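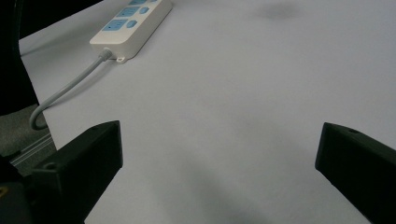
Serel thinks you should just tell the family you don't eat before the blessing and leave it at that, and I agree with her up to a point, but I'll come back to it once I've set out what I asked in the first place.

Posted 1st April by Hye-jin Ki

So! I've been going to a small meditation and prayer group in Oluvari since last July (there are nine of us on a good evening) and I'm the only one who didn't grow up in any faith at all. My husband's family are quite observant and I've been invited to a memorial meal for his grandmother. I want to do it properly. My trouble is the silence. They keep a long one before the food, and everyone seems to know what to do with it. I sit there thinking about the parking. Is it rude to use my own practice, where I count breaths, while they're praying? Or should I be trying to follow their words even though I don't believe all of them? I don't want to be a tourist at somebody's grief.

Ha

Count your breaths. No one can hear you counting. I did the same at my in-laws' for years and my mother-in-law told a cousin I was very devout, lol.

Sturkutari

I'd go a bit slower than Ha on this one. When I first went to memorial meals with my wife's people I did my own thing in the quiet and it was fine, nobody minded, but I always came away feeling I'd been in a different room from them.
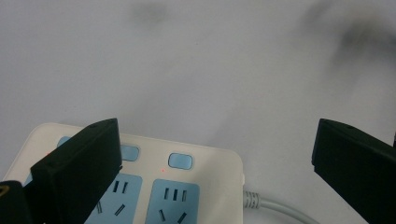 What changed it for me was asking my father-in-law beforehand what he thought about in that silence. I expected a prayer with a name and a page number. He said he goes through his mother's kitchen in his head, cupboard by cupboard, and then says thank you. So now I do a version of that with whatever I knew of the person, and if I didn't know them I ask for one story before we sit down.

You don't have to say words you don't believe. Standing when they stand and keeping quiet when they're quiet is plenty, and if there's a response everyone says aloud, it's perfectly all right to leave it to them. Do ask your husband if there's a custom about who eats first, as I got that wrong once and an aunt had to take the bread back off me!

As for the parking, my mind still does it. Last time it was the gas bill. I go back to the cupboards when I notice.

Hye-jin Ki

Thank you both, the cupboards have made me cry a bit. I did know her slightly, she taught me to fold dumplings, so I've got somewhere to start. Will ask about the bread.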